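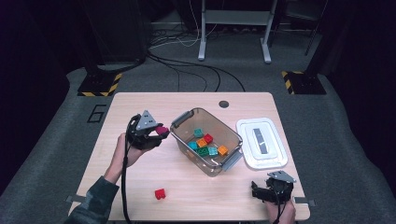
PESTANCE, 08/12/2021

The Treline hobby and toy fair has moved again, this time into the old Calvo carpet showroom, so the floor was soft and the parking was terrible. I got there at ten and stood in a line that went past the loading dock and stopped next to a dumpster, where a man in a good coat told everyone he had been promised a side entrance.

Admission is $3, same as last year. Coffee is also $3, which tells you something about the coffee.

Inside there were up to 400 tables, depending on whether you count the ones selling phone cases. Building blocks have taken over most of the main hall. They come by the pound, by the color, by the bucket, and in one case by the suitcase, with the suitcase priced separately. Sorted ones cost nearly double the mixed ones. I bought mixed, went home, and now understand the pricing.

Trains were in the back room, as always, and as always the train people looked happier than the rest of us. The best layout had a working ferry and a town with two dentists.

Bullex had the big corner booth and a new board game about freight insurance. I played a round at table 38 and lost a warehouse in the first ten minutes. The rule book is thick but well indexed.

Lunch was a pretzel. The hot dog stand ran out before noon and kept its sign up until three.

My raffle ticket was 213. They called 212, waited a cruelly long time, and moved on to the door prizes. The next fair is in February, same building, and I've already asked about the side entrance.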